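Questions fréquentes : mugs, dessous de verre et plateaux de table

Mise à jour : 2018-10-22

Cette page regroupe les questions adressées au service après-vente de Plallgate au sujet des mugs en grès de la série Uder, des dessous de verre Czarnecka et des plateaux de table Drultesow. Les réponses valent pour les articles vendus sur ce site. Pour la vaisselle d'une autre provenance, se reporter à la notice du fabricant.

1. Matière et finition

En quoi sont faits les mugs de la série Uder ?
En grès émaillé. La pâte est teintée dans la masse pour les coloris sable et ardoise. Pour les autres coloris, la couleur est apportée par l'émail seul. Un éclat sur ces derniers laisse donc apparaître une pâte gris clair.

Quelle différence entre l'émail mat et l'émail satiné ?
L'émail mat présente une microrugosité qui diffuse la lumière. L'émail satiné est intermédiaire entre le mat et le brillant. Les deux sont étanches. Le mat marque davantage au contact des couverts métalliques : les traits gris observés après usage sont un dépôt de métal et s'enlèvent avec une pâte à récurer non abrasive. Voir aussi la question sur les traces de cuillère, en section 2.

Pourquoi deux mugs du même coloris n'ont-ils pas exactement la même teinte ?
La teinte dépend de la position de la pièce dans le four et de l'épaisseur d'émail. Sur les parties en relief, l'émail est plus mince et la couleur paraît plus claire ; dans les creux, elle est plus soutenue. Un écart entre deux lots n'est pas traité comme un défaut. Pour compléter un service existant, indiquer le numéro de lot figurant sous la base.

Quelle est la référence du mug à décor cannelé ?
Référence 532. Elle couvre tous les coloris ; le coloris est précisé par une lettre placée après le numéro.

Les inscriptions résistent-elles au lavage ?
Les inscriptions de la série Uder sont des décalcomanies cuites sur émail. Elles supportent le lavage en machine. Elles ne supportent ni la laine d'acier ni les poudres à récurer. Les caractères fins s'altèrent avant les grandes capitales, le trait étant moins chargé en pigment. Sur un mug acheté ailleurs, il peut s'agir d'une impression à froid, à laver à la main.

2. Lavage et entretien

Peut-on mettre les mugs au lave-vaisselle ?
Oui, panier supérieur, programme à 55 °C maximum. Placer les mugs inclinés, ouverture vers le bas, sans contact entre eux. L'anse ne doit pas porter sur une tige du panier.

Comment nettoyer les cannelures ?
À l'éponge souple, dans le sens des rainures. Pour un dépôt sec, laisser tremper dans l'eau chaude additionnée de liquide vaisselle, puis passer une brosse à poils nylon. Le calcaire s'accumule en fond de rainure dans les régions d'eau dure. Vinaigre blanc dilué de moitié, contact bref, rinçage abondant.

Le fond intérieur est bruni par le thé. Que faire ?
Une cuillère à café de percarbonate de soude, de l'eau très chaude, une heure d'attente, rinçage. Ne pas utiliser de percarbonate sur les dessous de verre en bois.

Les cuillères laissent des traces grises à l'intérieur. Est-ce une rayure ?
Dans la plupart des cas, non. Passer l'ongle en travers de la trace : si aucun relief n'est perceptible, il s'agit d'un dépôt métallique. Une rayure franche dans l'émail intérieur est couverte si elle est signalée à la livraison.

Les mugs passent-ils au micro-ondes ?
Oui, sauf les modèles à filet doré. L'anse peut chauffer, surtout sur les modèles à pâte teintée. Ne pas chauffer un mug vide.

Peut-on verser de l'eau bouillante dans un mug froid ?
Oui à température ambiante. Non si le mug sort du réfrigérateur. Le grès tolère mal les écarts rapides, et la fissure part en général de la base de l'anse.

3. Anses et prise en main

Quelle est la différence entre l'anse ronde et l'anse carrée ?
L'anse ronde est fixée en haut et au milieu du corps. L'anse carrée comporte un segment inférieur presque horizontal sur lequel repose le majeur. Le passage est plus étroit : deux doigts pour la plupart des adultes.

Peut-on suspendre un mug à anse carrée ?
Oui, à un crochet de section ronde. Le mug se stabilise dans l'angle de l'anse et penche plus qu'un modèle à anse ronde. Prévoir un espacement supérieur entre les crochets.

Peut-on empiler les mugs ?
Les modèles à base arrondie ne s'empilent pas de manière stable. Les modèles droits s'empilent par deux. Au-delà, le poids porte sur la lèvre du mug inférieur et l'émail s'écaille.

Une anse décollée peut-elle être réparée ?
Pas pour un usage alimentaire à chaud. Les colles époxy du commerce ne tiennent pas aux cycles de lavage. La pièce peut servir de pot à crayons.

4. Dessous de verre et petits plateaux en bois

Un dessous de verre est-il nécessaire ?
Sur un plateau verni ou laqué, oui. La base des mugs en grès comporte un anneau non émaillé, nécessaire à la cuisson. Cet anneau est légèrement abrasif. Un mug traîné sur une surface brillante y laisse des micro-rayures circulaires, visibles en lumière rasante.

Quel diamètre choisir ?
Les dessous Czarnecka mesurent 100 mm de diamètre. Ce format convient à tous les mugs de la série. Pour une théière, utiliser le petit plateau rond.

Pourquoi le bord est-il plus foncé que le centre sur certaines pièces ?
Le chant est en bois de bout ou en biais par rapport au fil. Il absorbe plus d'huile et fonce davantage. L'écart s'atténue avec l'usage mais ne disparaît pas. Un ponçage léger du bord suivi d'un huilage très maigre le réduit.

Comment entretenir le bois ?
Essuyer avec un chiffon humide, sécher aussitôt, poser sur chant jusqu'au lendemain. Huiler à l'huile minérale alimentaire deux fois par an, dont une en avril si le logement a été chauffé tout l'hiver. Ni lave-vaisselle, ni trempage. L'huile d'olive rancit et n'est pas adaptée.

Le dessous de verre s'est voilé. Est-ce réversible ?
Parfois. Humidifier la face creuse, poser cette face sur un linge et charger avec un livre lourd pendant 4 jours. Si la déformation persiste, la pièce a séché de façon inégale et ne reviendra pas.

5. Plateau de table et reflets

Pourquoi une bande blanche apparaît-elle sur la table à certaines heures ?
C'est le reflet d'une fenêtre ou d'un luminaire sur la finition brillante. Les plateaux Drultesow clairs existent en brillant et en mat. Le brillant renvoie la lumière de manière directionnelle ; la bande se déplace avec l'observateur. Il ne s'agit ni d'un défaut de laque ni d'un résidu de produit.

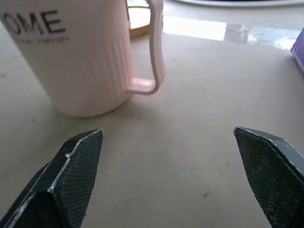

Mug rose à cannelures et anse carrée sur plateau beige clair. Le reflet forme une bande blanche en travers de la surface brillante.

Comment distinguer un reflet d'un voile de produit ?
Changer de place. Un reflet se déplace, un voile reste au même endroit. Le voile s'élimine à l'eau tiède avec une goutte de liquide vaisselle, puis au chiffon microfibre sec.

Comment réduire le reflet sans changer de table ?
Tourner la table d'un quart de tour, poser un voilage, ou déplacer la suspension hors de l'axe du regard. Un chemin de table mat supprime le reflet sur la zone couverte. Les sprays matifiants sont à proscrire : ils attaquent la laque et annulent la garantie du plateau.

Quels produits sont interdits sur la finition brillante ?
Alcool, acétone, produits à vitres ammoniaqués, éponges mélaminées. Ces dernières agissent comme un abrasif très fin et laissent une zone terne impossible à rattraper sans ponçage complet.

Une auréole s'est formée sous une assiette ou un mug chaud. Que faire ?
Attendre vingt-quatre heures. Une auréole blanchâtre due à l'humidité piégée disparaît souvent seule. Si elle subsiste, écrire au service après-vente avec une photographie prise de biais, lampe éteinte. Ne pas appliquer de fer à repasser, malgré les conseils qui circulent.

6. Casse, retours et pièces détachées

Quel est le délai pour signaler une casse à la livraison ?
Trois jours ouvrés après réception. Conserver l'emballage intérieur. Photographier la pièce, le calage et l'étiquette du carton.

Une couronne brune sous la base est-elle un motif de retour ?
Non. L'anneau non émaillé se colore au contact du thé, du café ou d'un bois fraîchement huilé. Un passage à la pierre d'argile suffit en général.

Peut-on commander un mug seul pour remplacer une pièce d'un lot ?
Oui, dans la limite des coloris en stock. Les dessous de verre sont vendus par lot uniquement.

À qui adresser une question technique absente de cette page ?
À Ksawery Olszewski, service après-vente, par le formulaire de contact, rubrique « Entretien ». Indiquer la référence, le numéro de lot et le type de finition du plateau si la question porte sur une table.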